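Ticket 1365: Phromma label printer skips every second label after paper change
Opened by: Percy Paucar
Category: Printing / stockroom
Status: Resolved

Hi all! First ticket of the December rush, and I think it's a fun one. The Phromma in the stockroom prints the first shelf label perfectly, feeds a blank, prints the next one, feeds a blank, and so on until the job is done. A run of 11 labels eats 21 off the roll. Print quality is lovely, dark and crisp, so I don't think the head is at fault. It started this morning right after I put in a new roll from Stornham.

Tried so far:
Power off, wait a minute, power on. No change.
Cleaned the roller with the blue swab from the kit. No change, but wow, it needed it.
Reinstalled the driver on the counter PC. No change.
Printed the same file from the laptop. Same blanks, so I'm letting the PC off the hook.

Update, 10:40

Ran the self-test by holding the feed button while switching on. The test page came out with the label length listed as 55 mm. Our old labels were exactly that. I put a ruler on the new ones and they are shorter! Same width, same core, same color of backing paper, and the box looks identical apart from the part number on the end flap. So the printer thinks it has more label to cover than it has, runs over the gap, and goes hunting for the next one.

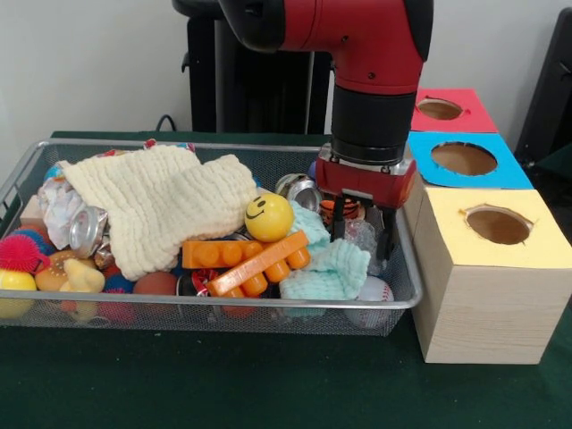 I changed the size in the driver and sent a single label. Good. Sent two. Blank in between again. So the driver setting alone isn't enough, and the printer is holding on to its own number somewhere.

Reply from Gutel support, 11:15

Thanks for the detailed notes, Percy. The printer stores the label length from its last calibration and will keep using it over the driver setting on this firmware. Please load the new roll, close the lid, and hold Feed and Pause together until the light blinks 2 times. It will push out a few labels while it measures the gap. After that, run the self-test again and tell us what length it reports. Also check that the sensor under the lid is set to gap, as black mark mode can give you a similar fault.

Update, 11:50

That did it! The light blinked, it spat out four blanks, and the self-test now shows the right length. The sensor was already on gap. Sent the full run of 11 again and got 11 labels, nothing wasted. I even reprinted the bin tags from Omis, which have the tiny barcodes — every one of them scans on the first try.

One leftover question. We still have a few of the older rolls on the shelf. Do I need to calibrate each time I swap between the two sizes?

Reply from Gutel support, 12:05

Yes, each time the size changes. Swapping a roll for another of the same size is fine without it. If you can, use up the old rolls first and then stay on the new ones.

Update, 12:20

Will do! Old rolls are now at the front, and I've taped the button combination inside the printer lid. Happy to close.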